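Lubing stabilizers without taking the whole board apart?

junda_keys
So I finally got my Riseo 65 on Monday and I love almost everything about it, but the spacebar rattles like a drawer full of forks. Every other key is fine. It's only the space and a little bit the left shift. I've read that I should pull the whole thing apart, take out all the switches, unscrew the plate and do the stabs properly, and I really don't want to do that to a board I've had for 3 days. Has anybody had luck just squirting some grease in from the top?

mopboard
Yes, and it works fine. Pull the spacebar, get a syringe with a blunt tip, put a little dielectric grease down into each housing where the wire sits, wiggle the stem up and down a bunch. Takes ten minutes if you count finding the syringe. I've done it on 2 boards and neither one has gone back to rattling.

Usa Boonchu
I'm going to be the annoying one and say do it properly. The syringe thing hides the noise for a while, but if the wire is bent you're just packing grease around a bent wire. Take the wire out, lay it on something really flat (I use a bit of mirror) and press on each end. If one end lifts, that's your rattle right there. Bend it back a hair at a time with pliers. Then grease.

mopboard
"For a while" being how long? Mine have been going since last December.

Usa Boonchu
Mine came back in a couple of months! Could be the grease, could be that I type like I'm angry at the desk. I'm only telling you what I got.

tallglassofwater
Which stabs does the Riseo ship with? If they're the clip-in kind I wouldn't spend an evening on them at all, I'd swap them for the Sestalum screw-ins and be done.

junda_keys
They're plate mount I think? I can see them sort of hooked into the plate, no screws that I can find. So screw-ins won't fit, right?

tallglassofwater
Right, screw-ins need holes in the circuit board. Pull up a couple of switches next to the spacebar and look down in there with a flashlight before you order anything. Some boards have the holes and just don't use them.

farouk_b
I've got the older Riseo and there are no holes, sorry. What I did was the wire straightening like Usa says, plus a tiny strip of cloth bandage under the stems. The bandage did more for the thump on the way down and the straightening did more for the rattle. They're different noises and people lump them together all the time.

Also, don't use the spray stuff from the garage. I did that on my first board and it got into the switches, and the whole bottom row felt like chewing gum. 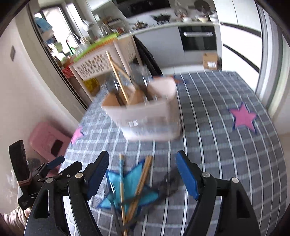
Anyway, 205g0 on the housings, dielectric on the wire ends. You need way less than you think on the housings. If the spacebar comes back up slow, you've put in too much.

mopboard
Agree on the spray. Disagree on two kinds of grease, I use the one tube for everything and I can't tell the difference with my eyes shut.

farouk_b
Have you tried it with your ears open though

mopboard
lol fine

Usa Boonchu
I'm with mopboard on that one, weirdly. One grease is enough for a first go. The wire matters so much more. And junda, put the spacebar back on and type a real paragraph before you decide it's fixed – poking it with one finger always sounds fine.

junda_keys
OK, so update. I did the syringe first because I'm lazy, and it went from forks to maybe one fork. Then I got curious and unhooked the wire (it came out easier than I expected, I only swore once) and yep, the right end was sitting up off the mirror. Bent it back too far, bent it the other way, got it flat on the third try or so. Rattle is gone on the space! Left shift still ticks when I hit it on the far edge.

tallglassofwater
Far edge ticking is usually the stem insert and not the wire. Check that the keycap is pushed all the way onto it. I know that sounds dumb, but I chased one of those for a whole evening.

Usa Boonchu
Not dumb, I've done the same. If the cap's seated and it still ticks, swap the left and right stems and see if the noise moves.

junda_keys
Cap was seated. Haven't swapped the stems yet, I ran out of patience and went to bed. Will try it tomorrow. Does it matter which way round they face when they go back in?

farouk_b
Yes, the side with the two holes goes toward the wire. Get it backwards and it'll go in but the wire won't clip.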